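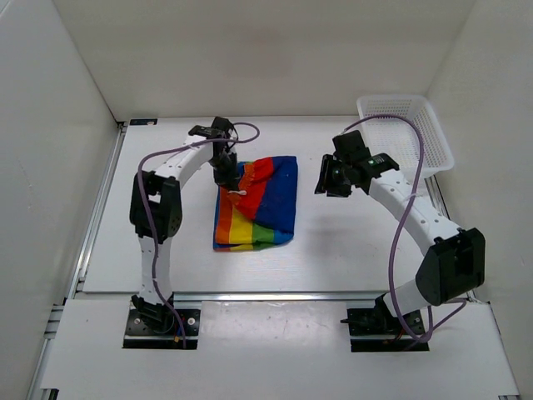 Rainbow stripe, folded, on the white table

From: Kirsty Buchanan
To: cloth-swap list
Subject: Re: folding stripes so they don't crease

Murdo Baxter wrote:
> Does anybody have a good way of storing striped cotton? Mine has been
> in the closet since July and now there's a line right down the
> middle that won't iron out. I've tried steam and I've tried swearing.

Hi Murdo,

Oh, I know that line! I had one in a tablecloth for years. What helped me was never folding on the same line twice -- in half one time, thirds the next, and every few months I take the whole pile out and refold it (usually with the radio on, and it takes me all evening). Stripes are easier than plain, if you ask me, you can see right away when your edges are drifting.

For the crease you already have, try a damp dish towel over it and a hot iron, and press instead of sliding. Leave it flat overnight. Lachlan swears by white vinegar in the water but I'd test a corner first, especially with the reds.

Do you still want the 4 napkins from the last swap? They're in a bag by my door.

Kirsty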